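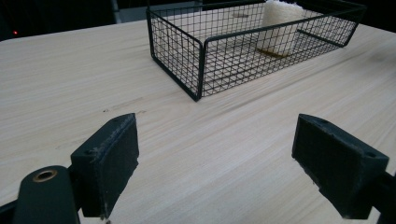
Lerkness Grasp Planner

Version 3 — released January 2023

Lerkness is a grasp planning and gripper control package for two-finger parallel grippers. It takes colour images from a camera mounted at the wrist or on a hand-held tool, proposes grasp poses, checks them against the surroundings and passes a timed path to the arm controller. It runs on a standard Linux workstation and does not need a depth sensor, although it will use one if it is fitted.

The package is intended for bench and tabletop work: picking from open containers, placing on flat surfaces, sorting and kitting. It is not intended for deep bin picking or for conveyors.

What the package contains

Perception module. Finds objects and containers and fits a support plane to the work surface. Open mesh, wire racks and baskets are handled as a separate class. A standard segmentation model tends to treat a wire wall as either solid or absent, and both errors cause trouble at the planning stage. Lerkness fits the rim and the corner uprights first, then fills in the wall as a thin barrier that can be seen through but not passed through. An object behind the mesh stays visible to the grasp proposer and is marked as reachable from above only.

Planner. Produces up to 200 candidate grasps per cycle and ranks them by clearance, approach angle and expected jaw travel. The ranking weights are held in a plain text file and can be changed without a restart. Candidates that would bring a pad within the set margin of a rim are kept in the list but marked, so that the operator can see why they were passed over.

Gripper driver. Position, speed and force limits for each jaw. Supports serial and Ethernet grippers from the hardware list.

Replay tool. Loads a recorded session, runs any version of the planner over it and shows the two results side by side. Most users spend more time here than in the live view.

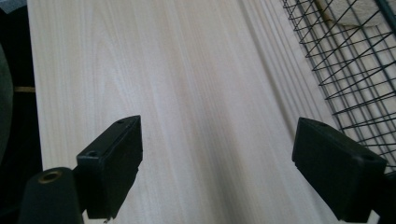 Surface height on plain worktops

Pale wood, laminate and painted board give little for a plane fit to hold on to. Where the grain is fine or the light is uneven, single-image estimates of table height drift from one cycle to the next, and the pads either stop short or touch down early. Version 3 carries the plane estimate forward between images and only replaces it when the new fit scores better over 14 consecutive images. The count can be lowered for set-ups where the surface moves.

The pads themselves are used as a reference. Their outline is stored at calibration, masked out of the object search and compared with the current image at each start. If the outline has shifted, the driver reports a pad fault and holds the arm. Worn or chipped pad edges are tolerated up to a set limit; beyond that the outline should be recorded again.

Calibration

Calibration is done with the printed target supplied and takes 3 passes: jaws open, jaws half closed, jaws closed. Fix the camera mount before starting. Recalibrate after changing pads, lens or mount. The calibration file is tied to the camera and gripper pair and will not load on another.

Requirements

Operating system: 64-bit Linux
Memory: 16 GB minimum, 32 GB for replay of long sessions
Graphics: one CUDA-capable card, 8 GB
Camera: global or rolling shutter, fixed focus preferred
Interface: Python and C++, ROS 2 bridge included

Known limits

Clear plastic and polished metal are detected but not ranked. Soft rolls and cloth are ranked by outline only, so the force limit must be set by hand. Two wire containers placed touching each other may be read as one. A fix for this is planned for September.

Options

Jerwood — session store with search by object class, container class and fault code.
Cavalcanti — scripting layer for building pick and place sequences from named poses.
Grover — simulated cell for testing ranking weights before they go to a real arm.

Each option is licensed per workstation and can be added later. Grover needs the replay tool to be installed first.

Licensing and support

Single workstation licence, with updates for one year. The hardware list covers 89 tested camera and gripper pairs and is sent on request. Pairs not on the list will often work, but support is limited to the listed ones.

Technical questions: Jucélia Peixoto, perception and calibration. Nivaldo Trindade, drivers and integration. Please attach the calibration file and the session log to any fault report.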